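18 December 2023

Up at 5, couldn't sleep, so I finally started on the spices and the little jars. Should have done it in April when we moved back from Kasdale. Kettle on, radio on, everything out of the big drawer and onto the counter. What a mess. Something sticky had gone over the bottom and half the labels came off in my hand.

Threw out the paprika. Threw out two of the mustard ones, best before who knows. Kept the cloves altho I never use them.

Roswitha Zwahlen rang in the middle of it — wants the 70 back for the Sodley tickets, and am I bringing the cake or is she. Said me. Why did I say me. Need 200 g butter, more sugar, the good tin from upstairs. Wrote it on my hand.

Anyway. Clear bins are the way to go, I've decided. In the old baskets everything small just fell over and I'd buy it again becuase I couldn't see it. Same lids together, that's the rule now. Red tops in one, yellow tops in another, and don't fill them right up or there's no room when I come home with more.
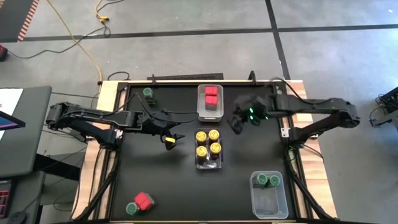

Still have to do labels. Tape and a marker will do, the printed kind cost 11 at Prumach and they peel. Maybe after lunch. Also the shelf over the stove, which I'm not even looking at today.

Back hurts. Soup from the freezer. Phone R. about the train — she said the early one but I think she meant the one after.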